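Home Form and Crowd Size in Amateur Soccer
Student project report, Sports Statistics
Abla Atallah

1. Question

The project looks at whether home teams in a small amateur soccer league do better when more people come to watch. Most published work on home advantage uses professional matches with large crowds. I wanted to see if the same pattern holds where a good crowd is 200 people.

2. Data

The league has no central archive. Results came from the match sheets that clubs hand in after each game, and crowd numbers came from the gate counts on the same sheets. I collected 481 sheets. Of these, 391 had both a final score and a gate count and were used. The other 90 were left out, almost all of them for a missing gate count.

Three clubs have the most complete records: Nideck, Herkum and Mansour. Skelero changed grounds partway through the period, so its matches at the old and new grounds were entered as two separate home venues.

Each match was entered by hand in a spreadsheet with the home team, away team, goals for each side, gate count, kickoff time and pitch type (grass or turf). Every tenth row was checked against the paper sheet. Errors found this way were corrected, and the rows on either side were checked too.

3. Method

Matches were put in two groups. Large crowd means a gate count of 200 or more, and small crowd means anything less. For each group I worked out the share of points won by the home team and the average goal difference. I then repeated this for each club separately, so that a strong club with many fans would not drive the whole result.

4. Results

Home teams won a larger share of the points in the large crowd group. Most of that gap came from Nideck, which draws well and was also near the top of the table. With Nideck taken out, the gap was much smaller. Herkum did slightly better in front of small crowds. Mansour showed no clear difference in either direction.

Pitch type mattered more than I expected. Visiting teams that play their own home games on grass scored less often on turf, whatever the crowd.

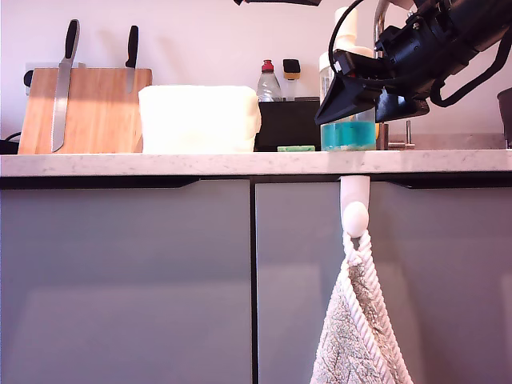 Kitchen counter with knives on a wooden board
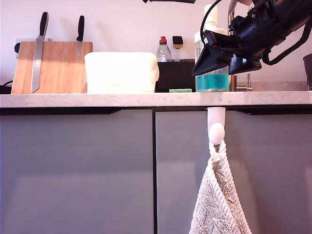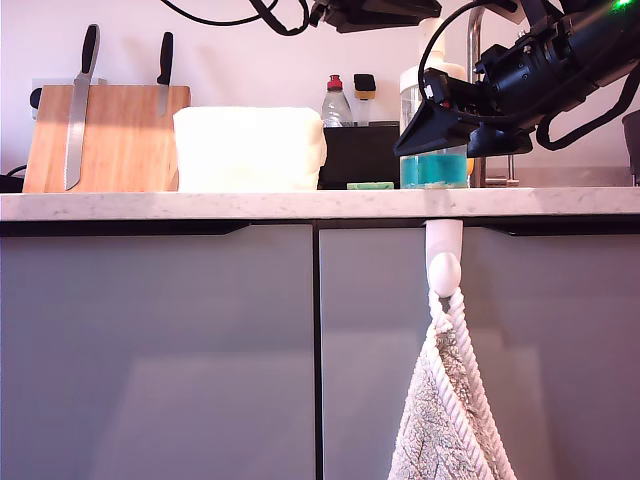
5. Limits

Gate counts are not exact. Some clubs count season pass holders and some do not, and children under a certain age are free at Herkum and may be missing from the sheets. The cutoff of 200 was chosen before the analysis, but a different number could give a different result. Cup matches were not included.

The sample is also too small to separate crowd size from team strength in a reliable way. A next step would be to add league position on match day as a second variable and to ask Skelero for the gate counts missing from its last season at the old ground. The club secretary has said the paper records should be available in August.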